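Furniture Painting FAQ

I get a lot of the same questions through the Jollitz contact form, so I've put my answers in one place. I paint secondhand furniture out of a small shop in Ererbridge, and I've been at it for 15 years – long enough to have ruined a few nice dressers along the way.

Do I have to sand first?

Usually a little, yes. I don't go down to bare wood unless the old finish is peeling. A quick scuff with medium paper, a wipe with a damp rag, and I'm ready for primer.

How many coats do you put on?

One of primer and 2 of color for most things. Reds and yellows want 3, and I've stopped fighting them on it.

What do you do about scratches on a painted piece?

Small ones I leave alone (I like a bit of wear!). If they bug you, dab on some leftover paint with a tiny brush, let it dry overnight, and look again in the morning. So keep your leftovers – a jam jar is fine.
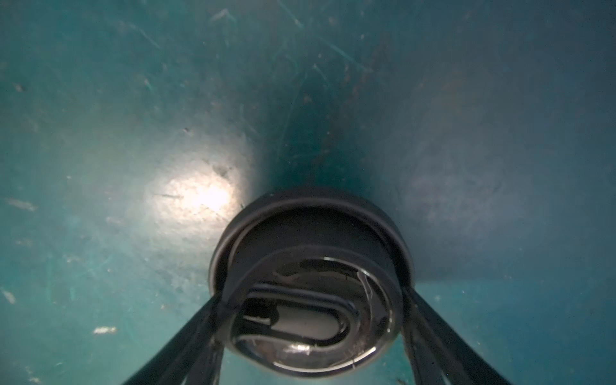 How long should I wait before using a freshly painted table?

I give mine a full two weeks before anything heavy goes on top. The paint feels dry after a few hours, but it's still soft underneath and a lamp base will leave a ring.

Can you match a color I already have?

Pretty close, most of the time. Bring me a drawer or a door if you can, because phone photos are hopeless for blues and greens.

Do you deliver?

I drive to Larevach and Makokha once a month from April to October. Anywhere else, you'll need to pick up from the shop, and please bring blankets!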